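3.2 Deployment and data synchronisation

Rirnodell was installed at the Waltness site in November as a hosted service, with one tenant per school and a shared identity store. Staff, pupil and parent accounts were imported from the existing register, giving 2579 active records after duplicates were merged.

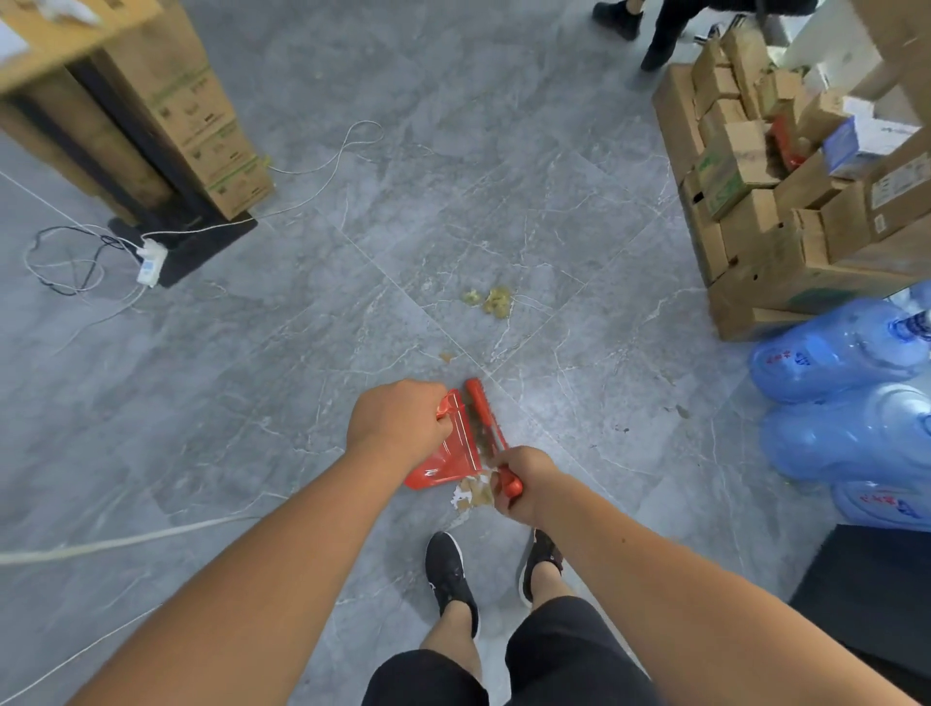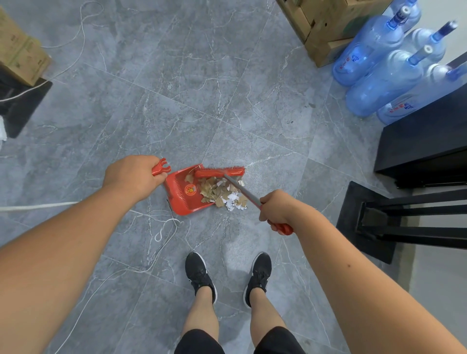

Figure 4. Sweeping a tiled floor with a hand brush and a red dustpan.

Attendance marks were written first to a local queue and passed to the central database every 60 seconds. Where two members of staff had changed the same mark, the later entry was kept and the earlier one moved to an audit table. The Negi module handled timetable changes, while messages to parents were sent through Ratach in batches of 100. A failed batch was tried again up to nine times before being flagged for manual review.

Fee records were left out of the queue and written directly, as the accounts office required an immediate receipt number. This raised the load on the database at the start of each term. Harries (personal communication) reports a similar pattern at schools where fees are collected by form tutors. Access to the audit table was limited to site administrators, and its contents were not used in the timing results given in Section 4.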